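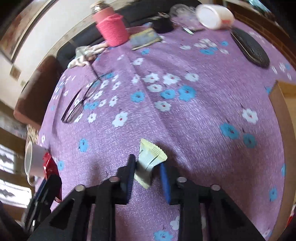 Sachet jaune pâle et blanc, nappe lilas.

Carnet d'atelier, mai 2025 – teinture

Bain de garance repris avec le mordant de janvier : alun à 18 % du poids de laine. Écheveau Mikar, 80 g, monté doucement, 2 h sans bouillir. Rouge plus terne que celui de Selma. Essayer l'eau de pluie. Nisreen veut un témoin sans craie – à préparer avant le prochain bain. Racheter du pH-papier.

Atelier Horkthorpe – Contact – Haut de page
Ce site utilise des cookies. Accepter

Notes récentes
Gaude sur lin
Cuve d'indigo, suite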